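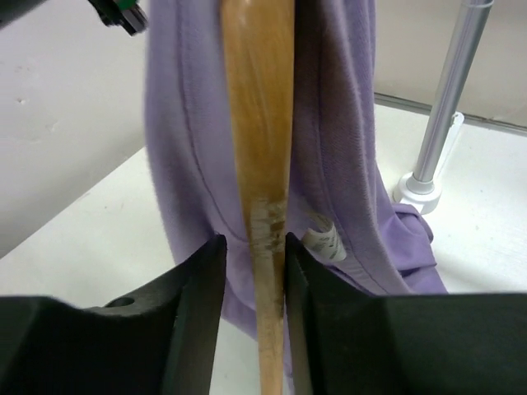 Section 6. Setting up the Arnlow 2713 for laundry and storage rooms

This section applies to the Arnlow 2713 portable dehumidifier with a removable tank. For units supplied with the Zanddale wall bracket, complete the bracket sheet first and return to step 3 of Placement.

Read the safety sheet before connecting power. Keep this section with the unit if it is passed to another user.

Before you start

Check that the carton contains the dehumidifier, the tank (fitted), the drain hose, the hose clip, and the filter in its plastic sleeve. The filter is not installed at the factory.

If the unit was shipped or stored on its side, stand it upright and leave it unplugged for nine hours. The compressor oil has to drain back before the first start.

CAUTION: Do not use an extension cord or a power strip. Connect the unit directly to a grounded wall outlet.

Placement

1. Choose a level, hard floor. On carpet, place a rigid board under all four casters.

2. Leave six inches of clear space on each side and behind the rear grille. The air outlet on top must have nothing hanging over it.

3. Close windows and exterior doors. Interior doors may stay open, but the unit will then treat the connected rooms as well and will run longer.

4. Keep wooden items such as bats, racquets, and furniture legs out of the direct outlet airflow. Fast drying on one side can cause wood to check or warp. Leather gloves and shoes should be moved to the far side of the room.

5. Lock the two front casters.

NOTE: In a room with a gas water heater, do not place the unit between the heater and its combustion air opening.

Installing the filter

1. Remove the filter from its sleeve. Discard the sleeve.

2. Pull the rear grille toward you by the two lower tabs.

3. Slide the filter into the grille with the printed arrow facing the unit.

4. Press the grille back until both tabs click. If the grille is not seated, the display shows FL and the fan will not start.

Small washable articles, such as socks and cleaning cloths, must be kept clear of the rear grille. Lint collects in the lower corners of the filter first. Check those corners weekly when the unit is used for laundry, and every month otherwise.
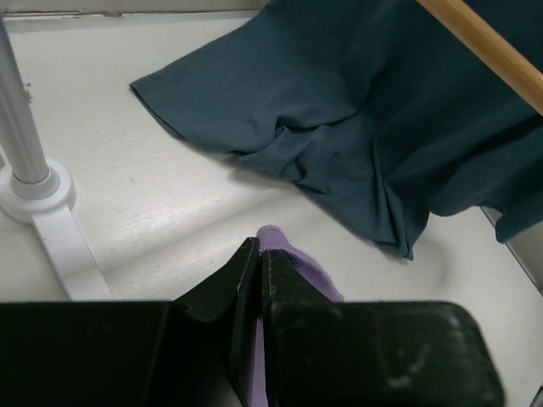
Draining

The unit can empty into the tank or through the hose. Tank operation needs no set-up. The compressor stops when the tank is full, and the tank light turns red.

To use the hose:

1. Switch the unit off and unplug it.

2. Remove the tank. Twist the drain cap counterclockwise and store it in the clip inside the tank bay.

3. Push the hose onto the outlet as far as the collar and secure it with the hose clip.

4. Route the hose to a floor drain or utility sink. The whole run must slope down. There is no pump in the 2713, and water will not climb to a higher outlet.

5. Refit the tank. It must be in place even when the hose is used.

6. Pour a cup of water into the drip tray and confirm that it leaves through the hose.

CAUTION: Do not drink the collected water or use it in an aquarium. It may be used for flushing a toilet.

First start and humidity setting

1. Plug in the unit. The display shows two dashes, then the room humidity.

2. Press SET. The factory target is 65 percent.

3. Use the arrow keys to lower the target. For general storage, start at 55 and adjust after a week.

4. Press SET again to save. The display returns to room humidity.

A target below 45 percent keeps the compressor running almost continuously in most basements and gives little benefit.

The reading may drift during the first day while walls, flooring, and stored fabric release moisture. Do not change the target during this period. If the reading still differs from a separate hygrometer by more than five points on the second day, see Sensor Adjustment in Section 9.

Laundry mode

Laundry mode ignores the humidity target and runs the fan at high speed until the timer ends.

1. Hang items singly, with space between them. Overlapping layers dry last and hold odor.

2. Place heavier items, such as towels and denim, nearest the outlet.

3. Press MODE until the shirt symbol lights.

4. Set the timer. Maximum run time is nine hours.

5. When the timer ends, check collars, cuffs, and waistbands by hand before folding.

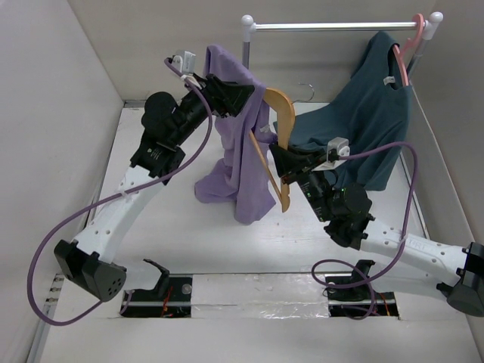 Figure 6-3. Small clothing rack and lavender-purple shirt.

NOTE: Delicate knits should be laid flat. Follow the care label where it differs from this guide.

Laundry mode turns off after a power failure and does not resume. Humidity mode resumes with the saved target.

Seasonal shutdown

1. Run the unit in FAN for one hour with the tank empty.

2. Unplug, dry the tank with a soft cloth, and leave the tank bay open overnight.

3. Wash the filter in lukewarm water without detergent. Let it dry completely before refitting.

4. Wind the cord loosely. Store the unit upright and covered. 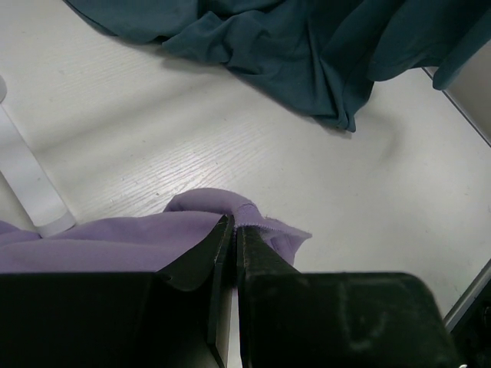 Can the unit be left running in laundry mode overnight?

It can, provided the tank is empty at the start or the hose is connected. With a full tank the compressor stops, and the fan continues until the timer ends.

Service contact

Replacement filters and drain caps are ordered through Joten, quoting the model number and the letter code under the tank bay. The Joten parts desk is closed on Thursday.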